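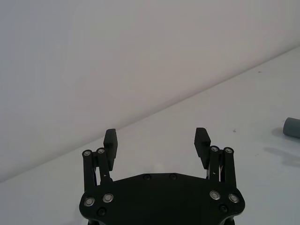

How to Run a Hands-On Robot Arm Demo at Your Open Day

I ran the robot table at our open day in Sivivholm on 8 August 2024, and I've had enough emails asking how we set it up that I figured I'd write the whole thing down. This is for a small arm with a two-finger parallel gripper and a camera at the wrist, with visitors steering it themselves. If your arm is bigger than something you can carry under one arm, please talk to whoever does safety at your place first!

What you need

One arm, clamped down hard. A plain table, white if you've got one. A laptop and a big screen for the wrist camera view. A handful of light things to pick up (we like cylinders). Masking tape. A stop button on a cable long enough to reach your chair. And 2 people, one to run the arm and one to talk.

Step 1. Clear the table, then clear it again

Visitors look at the camera view way more than they look at the arm, so anything you leave lying around ends up on the big screen. I wipe the top down and push the table up near a blank wall. You'll still see the odd speck when the camera gets close. I stopped worrying about those.

Step 2. Open the gripper and check the fingers

Start every turn with the fingers wide apart. On a gripper like ours, each finger rides on a pair of black linkage bars, and the silver pivot screws sit at the tops of the bars where you can get a good look at them. Wiggle each finger gently with the power off. If something feels loose, find out why before you let a line of ten-year-olds near it. Gerrit Prins, who set up the first one of these with me over in Peltby, marks his screws with a dab of paint so he can see if they've turned. I keep meaning to do that.

Check the pads too. The faint ridges on the inner faces pick up dust and bits of tape glue, and then your nice light cylinder slides right out. A damp cloth does it.

Step 3. Put the target off to one side

This is my favorite part of the whole setup. Don't put the cylinder right between the fingers! Lay it on its side, out to the right, so it's only peeking into the camera view. Now the visitor has to work out which way to move, and you get that great moment where they push the stick and the thing they want slides off the screen completely. Everybody talks about it afterward. Kids usually get it by the second try, and parents take longer (sorry, parents).

Tape a small cross under the spot if you want every visitor to get the same start. We did that for the morning and gave up on it after lunch.

Step 4. Explain the view in one sentence

I say, "You're looking over the robot's wrist, and those two black blocks are your fingers." Then I hand over the controller. My first year I had a whole talk with slides about joints and coordinates, and people drifted off to the cake table.

Step 5. Let them drive slowly

Set the speed limit low. Ours was at 6 on the slider, which feels painfully slow to me but just right to somebody who has never touched one. Keep your hand on the stop button the whole time, even when you're chatting.

Coach them in this order: line up sideways, come down, move in, close. Most people want to close too early. If they knock the cylinder and it rolls, let them chase it for a bit, it's fun to watch. I only step in when it's heading for the edge of the table.

Step 6. Reset between visitors

Back the arm off, open the fingers, put the cylinder back on its side, and shout "Next!" Syafiqah Rahman did the resets while I talked, and we swapped every half hour or so. Your voice really does need the break.

A few things I'd change

I'd bring a second cylinder in a bright color, for the littlest visitors who had trouble spotting gray on white. I'd move the line so it doesn't block the door. And I'd write down how many grabs people made. Our software logged 179 closes of the gripper, but it counts my test ones too, so that number isn't much use.

We're taking the same table to Irkau in October. If you try this at your own place, send me your setup notes, especially if you've found a better way to mount the stop button. Ours is still held on with tape.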